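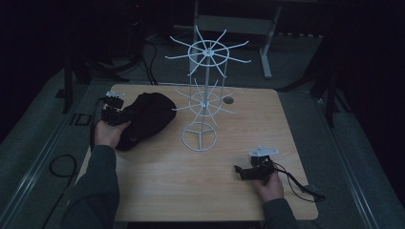
Selling Hats from a Tabletop Stand
Retail Display Project, Unit Report
Chantelle Visser
Tutor: Manuela Parisi

1. Background

The Provham student shop sells stationery, snacks and a small range of clothing. The clothing includes knitted hats, gloves and scarves bought in from Plaltach. Until this project the hats were kept folded in a basket on the bottom shelf next to the printer paper. Customers had to crouch to look through them and the basket was usually untidy by lunchtime.

For this unit each student had to choose one product line, change the way it was displayed and record what happened. I chose the hats. The question I set was whether a small turning stand at table height would sell more hats than the basket, and how much extra work it would make for whoever was on the till.

The project ran for 7 weeks, starting in February. The first part was spent watching how people used the basket, then the stand was prepared and put out for the rest of the time.

2. Choosing the stand

I looked at three ways of showing hats. The first was a set of foam heads. These make a hat look good but each one takes up the space of a dinner plate and only shows one hat. The second was a row of pegs on the wall. The shop rents its room and we are not allowed to drill, so this was dropped early. The third was a wire stand with a central pole and hooks sticking out all round it.

The wire stand was the best fit for the space. It is white, light enough to move with one hand and sits on a round base, so it does not need fixing to anything. The hooks are arranged in two rings, one near the top and one lower down, and the thin wires between them make a kind of open cage. Stock can be seen through it from the other side, which helps when the stand is half full.

The stand came from Breltov. It is a general purpose model used for keyrings and hair accessories as well as hats. I should have thought more about that when ordering, as will be seen in section 4.

3. The table

The stand needed something to sit on. The shop has a light wood-effect display unit but it is too high, and the top hooks would have been above eye level for a lot of people. We borrowed a table from the seminar room next door. It has rounded corners, and this turned out to matter more than I expected: the gap between the table and the magazine rack is narrow and people with rucksacks turn round in it all day.

I tried the stand in two positions on the table. Near the front edge it was easy to reach, but the upper hooks stuck out into the walkway and one caught on my sleeve. In the middle of the table this did not happen. The hooks still reach a long way out from the pole, so the table has to be kept clear on all sides or things get knocked when the stand is turned.

The area in front of the base was used for trying on. At first I left it empty and customers put their own bags there. After that I laid a hat flat on the table beside the stand. People picked it up, felt it and often looked at the stand straight afterwards. A hat left lying loose looks a little scruffy but it seems to give people permission to touch.

4. Hanging the hats

Hats are not made to be hung on thin wire. I tested four methods before the stand went out.

Straight on to the hook, through the knit. The wire goes through a loose stitch without trouble but pulls it out of shape. After one night there was a visible hole in a cream bobble hat. It went back when the hat was stretched by hand, though I would not want to do it to stock that hangs there for weeks.

Over the hook, like a cap on a peg. This does no damage. The hat slides off as soon as the stand is turned quickly, and the plain black ones sag into a lump with no shape, so a customer cannot tell what they are.

By the care label. The Plaltach label is a sewn loop on the inside seam and it takes the weight well. The hat hangs inside out at the edge, with the label showing, and most people did not like this.

By a swing tag. I made tags from thick card with a slot at the top and a loop of cotton through the turn-up of the hat. The tag goes on the hook and the hat hangs below it the right way round. The price and size can be written on the tag. This was the method used for the trial.

Making the tags took longer than any other part of the project. The stock for the trial was 73 hats and each one needed a tag, a loop and a price. I did the first batch alone and then asked two people on the same course to help. A hole punch was quicker than cutting slots with a knife, and the slots tore anyway, so the second batch all had punched holes.

5. Loading the stand

Heavy items should go low. I began with the thick ribbed hats on the top ring as they are the most expensive and I wanted them seen. The stand wobbled when it was turned and leaned when all the heavy hats were on one side. Moving them to the lower ring cured most of the wobble. The top ring was then used for thin beanies and headbands.

The stand should also be loaded evenly. It is best to put one hat on, turn the stand half way, put the next one opposite and carry on like that. It feels slow – it takes a few minutes longer than filling one side – but the pole stays upright.

Colours were a matter of opinion. Manuela Parisi suggested keeping each colour together so that customers could find what they wanted. I preferred to mix them, with a bright hat between dark ones. We tried both. When the black hats were together they looked like one dark mass, particularly in the afternoon when that side of the room gets little light. Mixed colours were kept for the remainder of the trial.

6. Results

Over the trial the hats took 476 pounds. There is no full record of hat sales from the year before, as the till had them under "clothing" with everything else, so a proper comparison cannot be made. The manager's view was that the basket never did as well. I have recorded this as an opinion.

A short paper questionnaire was left by the till and 63 people filled it in. Most said they had noticed the stand. The comments were more useful than the tick boxes. Several people wrote that they had turned the stand without meaning to buy anything and then seen a colour they liked. A few said the tags got in the way when trying a hat on. One person asked for a mirror, and I agree that there should have been one from the beginning.

Staff were asked about the extra work. The basket needed tidying several times a day but each time was quick. The stand needed a proper tidy at closing, mainly putting hats back on the right ring and untwisting the cotton loops. Opinion was split on which was less trouble.

7. Problems

The loops twisted. When a hat is taken off and put back the cotton winds round the hook, and after a busy lunch some of the tags had to be picked free with a pencil. A stiff plastic loop would be better.

The size of each hat was written on the back of the tag in my handwriting. This was a mistake. People turned the tag over, could not read it and asked at the till.

I lost part of the first set of observations by writing them on the back of a delivery note that was thrown away. The later notes were kept in a hardback book.

8. What I would change

I would order a stand with thicker hooks, or add a cap to each one, so that hats could hang directly without being marked. I would put a mirror on the table to the right of the stand, at a height that works for someone in a wheelchair as well. The tags would be printed.

I would also like to see the same stand used for a different product. The shop has a link with a student shop in Abu Hammour, where there is little call for woollen hats, and they have asked whether it would suit sun hats. A brimmed hat needs more room than a beanie and would probably only fit on every second hook. They have been sent a copy of the tag template and the loading notes from section 5.

The table has gone back to the seminar room. The stand is on the counter by the door for now, with gloves on the lower ring.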